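Automation Planning
Last updated: February

4. Budget Basis

Purchase planning for the Bălan washroom program began in simulation, so that no arm was ordered before its reach had been checked.
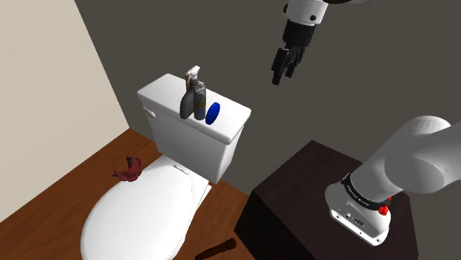
Tuvico quoted 4 arms, and Onu set aside 50 hours of setup for each. Gripper fingers are budgeted separately, as spare parts.
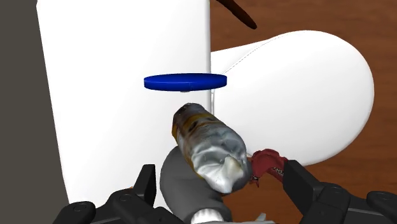 Figure 1. Simulated gripper holding a crumpled plastic bottle.

Mounting furniture is charged to the site.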